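Sheena Yule
Right. June is the month I sort out the odds and ends. I have told people, so now it has to happen.

Sheena Yule
For anyone new: every house has a drawer where things go to avoid being dealt with. Mine filled up in Kudthorpe, moved with me, filled up again and then spread to a shelf, 2 carrier bags and the inside of a casserole dish.

Sheena Yule
I asked Divya how she does hers. She said she puts everything in one big container, looks at it for a day, and keeps what she'd walk to the shops to replace. I said that was very wise. I have since found out she has a shed.

Sheena Yule
Still, one big container. I can manage that. No sub-boxes, no little dividers, no labels in nice handwriting. I've bought little dividers before. They are in the drawer.

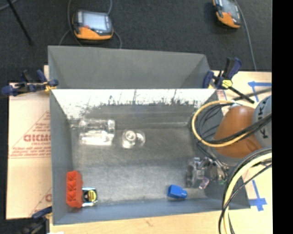
TODAY'S LOT

Sheena Yule
Five things in a big grey bin with another bin behind it, which is where my optimism lives.

Sheena Yule
Clear bottle or jar, lying on its side. I have never thrown away a clear container in my life and I don't expect to start now. Keep.

Sheena Yule
Tape measure, yellow label. Keep, obviously. I own up to 6 of these and can find one only when I have nothing to measure.

Sheena Yule
The long red-orange thing with the pockets down the side. I've asked the family chat. Melati says it's for holding something. Thank you, Melati.

Sheena Yule
Small blue object, narrower at one end. Looks as if it belongs to something. I've looked at everything I own and it doesn't - but the minute it goes in the bin bag, whatever it came off will fall apart in my hands. Keep, under protest.

Sheena Yule
And the small clear glassy one with the circles. Pretty. No idea. Yee-man wants it for the windowsill, so it's leaving this list and becoming his problem.

Sheena Yule
Score so far: four kept, one rehomed within the same house. Divya has asked me to stop saying I'm using her method.

Sheena Yule
Several of you want to know if the bin itself is on the list. It isn't. I need somewhere to put the list and I think we should respect that.

Sheena Yule
Casserole dish tomorrow, after tea. I can hear it rattling when I open the cupboard and I'd rather not guess.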